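Week 2: Borders and why we bother with them
Evening quilting class, Garba Tijani

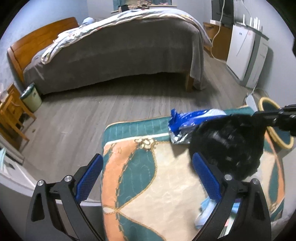 Fig. 1. Teal-green quilted border with thin tan piping.

I always cut my borders last – measure across the middle of the quilt, never along the edge, or you'll get ripples. Pin both ends first, then the centre, then ease in the rest. My Cimirside sampler took 82 pins and I don't regret one! For Saturday, please bring 2 border strips, pressed, and whatever thread you like. We'll start on mitred corners after tea.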